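Yamuna Thampi
Process engineering, Plirnico packing site. Posts are my own.

1/ Some notes on the insert cell, now that it has been on the floor since September. We pack foam blocks into shipping trays for Famura. It used to be a two-person hand job. Now it's one arm, one operator and a lot of tape.

2/ The vendor pitch was 150 trays a shift. We planned on 100. We run 90 on a normal day. Hand packing was higher than that when both people were fresh and lower by the end of the shift. The cell's number doesn't move much, and scheduling likes that more than I expected.

3/ What changed first was the job title. "Packer" became "cell operator." The pay grade moved one step, after a longer argument than it deserved.

4/ What changed second was where people stand. Packers stood at the bench. Operators stand at the screen and walk over when the arm asks for help. Fewer sore wrists reported, more complaints about feet. We bought mats.

5/ New placement routines get tried on a bench before they go near a tray. Foam blocks, painter's tape for the lines, repeat until it's boring. The operators lay the tape themselves.

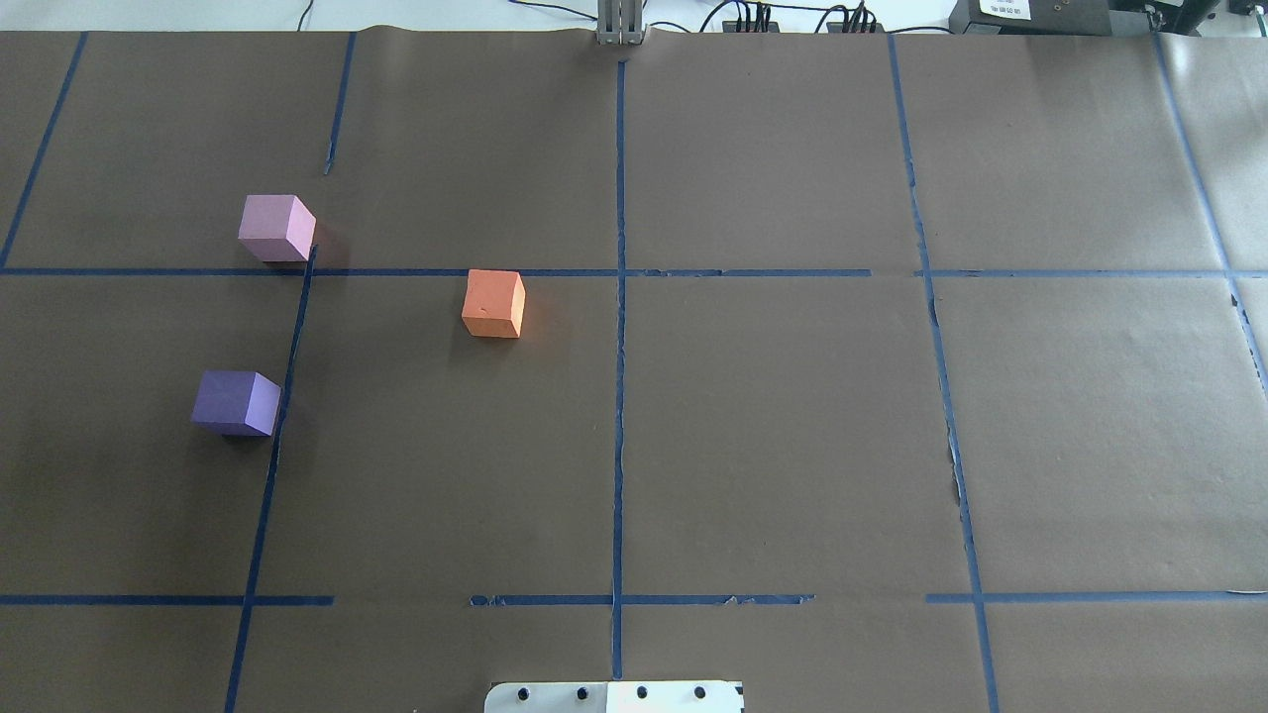
Foam and blue tape.

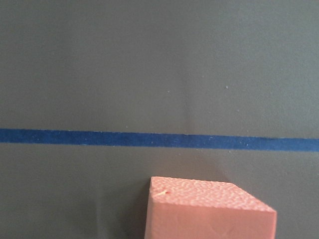
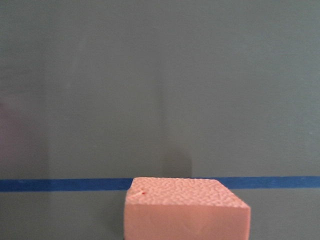 6/ Letting operators lay out the tests was Panicker's idea. Panicker ran the hand line for years and knows which way a block wants to tip when you set it down on a fold. None of that was in our written procedure. It is now, on page 7.

7/ Tape as a reference has limits. It lifts, it frays, and people lay it by eye. Fine for checking that a block ended up on the correct side of a line. For real offsets we measure with a fixture. I keep seeing the two mixed up in shift notes, so please write down which one you used.

8/ The arm stops when it isn't sure. Early on it was unsure all the time, and every stop needed a person. Operators called it babysitting and they were right. We loosened one threshold, tightened another, and moved the stop log to a place where they can read it themselves. Stops per shift went down after that. I can't tell you which of the three changes did it, since we made them in the same week. Bad practice, my fault.

9/ On headcount, because people always ask: the second packer moved to incoming inspection. That was agreed before the cell was ordered, in writing. I would not have signed off otherwise. Inspection was short a person and still is – one transfer didn't fix it.

10/ Something I didn't plan for: two people at a bench talk. One person at a cell doesn't. We lost the informal handover where a packer would mention that a batch of foam felt soft. Now there is a comment field on the Mestodis terminal. It gets used when something is badly wrong and skipped when something is a little off, and the second kind is what I need.

11/ Current attempt at fixing that is a short overlap between shifts, paid, at the cell, no form to fill in. It costs us a few trays. Management asked for a metric to justify it and I don't have a good one yet.

12/ If you're putting in something similar, budget for training time after the install as well as before it. Most of the useful questions from operators came once they had run a few shifts and had something specific to be annoyed by.

13/ Next on the list is a second block size. Same bench, fresh tape. Will post the stop counts when there are enough of them to mean anything.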